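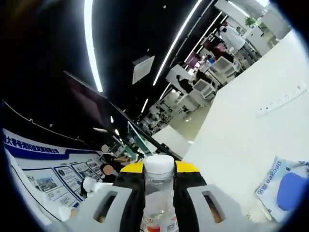
首页 > 产品与服务 > 度假住宿 > 长住套票

打印本页　|　电邮给朋友

法韦克湖滨酒店（Faveck）冬季长住套票

产品编号：914

一、产品概述

冬季长住套票由法韦克湖滨酒店推出，面向计划在淡季连续入住的个人、家庭及小型团体。套票以三晚为一个计价单位，包含客房、早餐、晚餐及湖区接驳服务，适用期自十一月起至次年三月止，元旦及春节假期除外。

酒店位于胡特瓦里湖（Hutevari）北岸，共有客房226间，分布于主楼、东翼及临湖独立木屋区。主楼全年开放，木屋区于一月进行例行检修，检修期间不接受预订。

二、房型与入住人数

标准湖景房：设于主楼三层以上，可选大床或双床，限住成人两名，另可携一名十二岁以下儿童同住，不另加床。

家庭套房：设于东翼，一室一厅，配沙发床一张，限住四人。部分套房设有连通门，如需预留，应于订房时注明。

临湖木屋：独立入口，带小型厨房及室外平台，限住五人。木屋不设电梯及坡道，行动不便的宾客建议选择主楼客房。

三、套票内容

1. 连续三晚住宿，每日客房整理一次。长住九晚以上者，床品更换安排由客房部与宾客另行商定。

2. 每日自助早餐，供应时间为上午七时至十时。

3. 每日晚餐，于奥德松餐厅（Oddsson）供应四道式套餐，菜单每周更换。素食及有食物过敏的宾客，请至少提前一日告知餐厅。酒水另计。

4. 湖区接驳车往返各一次，停靠沃洛米茨车站（Wolomitz）南出口。末班车为晚间八时四十分，逾时抵达的宾客需自行安排交通。

5. 室内泳池、桑拿及健身室于开放时间内免费使用。十四岁以下儿童须由成人陪同进入泳池区。

四、价格与付款

标准湖景房每三晚套票价为人民币2,000元，按两名成人入住计算，已含服务费。家庭套房及临湖木屋的价格随入住日期调整，以预订部书面确认的报价为准。

预订时须支付总价百分之三十的订金，余款于办理入住时结清。酒店接受银行转账及主要信用卡付款。公司客户如需开具发票，请在预订表格中填写完整抬头及税号；离店后补开者，处理时间为十个工作日。

五、加购项目

宾客可在套票基础上加购下列服务：

湖岸雪鞋徒步，由持证向导带领，全程两小时，四人成团。遇大风或能见度不足时取消，已付费用全额退还。

按摩及水疗护理，须提前预约，逾时十五分钟以上视为放弃。

小型会议室，按半日计租，含投影设备及茶歇。会议室与客房同时预订时，可申请统一结算。

六、变更与取消

入住日前十四日以上取消，订金全额退还；七日至十三日之间取消，退还订金的一半；不足七日取消，订金不予退还，但可申请改期一次，改期后的入住日须在同一冬季适用期内。

改期如涉及房型变更，差价按新房型当日价格计算。套票内未使用的餐食及接驳服务不折现，亦不可转让他人。提前离店者，剩余晚数不予退款。

七、入住须知

入住时间为下午三时以后，退房时间为中午十二时以前。延迟退房视当日房态而定，请于退房前一晚向前台提出。所有入住宾客均须出示有效身份证件。

主楼及东翼全面禁烟。宠物仅可入住指定木屋，每间限一只，另收清洁费，且不得进入餐厅及泳池区。停车场对住客免费开放，冬季夜间除雪时段为凌晨四时至六时，请按现场指示移动车辆。

八、预订方式

请填写在线预订表格，或致电酒店预订部。六间客房以上的团体预订由销售部受理，须另行签署团体协议。套票不与会员折扣及其他推广优惠同时使用。

法韦克湖滨酒店预订部

打印本页　|　电邮给朋友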